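Stomari Workshop Opens Its Two-Arm Robot Table to Members
29/03/2025 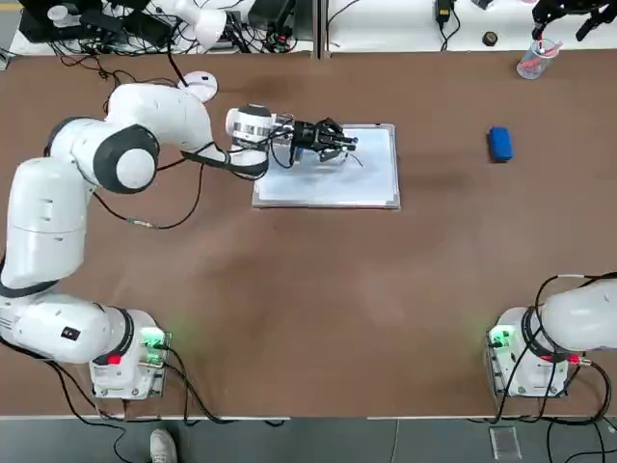
A shared bench build, started in November

Stomari, the members' workshop in Tasden, has opened its two-arm robot table to all members who have completed the basic safety class. The table was put together in the workshop's back bay and goes by the name Mai. Its first job is wiping down a whiteboard.

Work on Mai began in November. The arms were bought used, as a pair, and share one large brown tabletop with a metal strip along the near edge. Each arm stands on its own base and can be run alone or together with the other. The left arm currently carries a black two-finger gripper.

"We wanted a task that people could understand from across the room," said Bảo Phan, who leads the build. "Pick up the eraser, clean the board, put the eraser back. It sounds easy. We have spent most of the winter on the first part."

How the build was done

The group kept to parts that members could fit and replace with ordinary hand tools. The arms bolt down through metal plates. Controllers and power supplies are kept on a second table behind the work area, where they can be reached without leaning over the arms.

Cabling took longer than planned. The first layout pulled on the wrist whenever an arm reached the far side of the table, and it was taken out and done again with more slack. Members have asked for a proper cable tray, and one is on the list for the next round of work. Until it goes in, anyone using the table is asked to check the cables by hand before switching on — both on the tabletop and on the floor.

The board lies flat for now. Mounting it upright was tried early on and dropped, as the gripper tended to push the board away before it had a steady hold on the eraser. The group plans to go back to an upright board once the force settings are better understood.

The total spent on the build so far is $1,259, not counting the arms. Most of that went to power supplies, cable, fasteners and the tabletop. Saseck, a machine shop two doors down, cut the mounting plates at no charge.

Using the table

Sessions are booked through the front desk and last up to 4 hours. No more than 5 people may be in the bay while the arms are powered. One person in each session must stay within reach of the stop control and may not do other work during that time.

New users start with the arms at low speed. The saved motions from earlier sessions are on the bay computer, around 70 of them, along with notes on which ones still need fixing. Members are welcome to copy and change them but should save their own versions under a new name.

"People come in wanting to use both arms right away," Phan said. "Start with one. When two arms share a table you have to think about where the other one is going to be — and that takes practice."

What comes next

The group will next work on having one arm hold the board steady as the other wipes. After that it plans to try sorting pens into a cup. A written parts list and wiring notes are being prepared and will be kept in the workshop for anyone who wants to build a similar table at home.

About Stomari

Stomari is a member-run workshop in Tasden with areas for wood, metal, sewing and electronics. Membership is open to adults. Questions about the robot table can be left for Bảo Phan at the front desk.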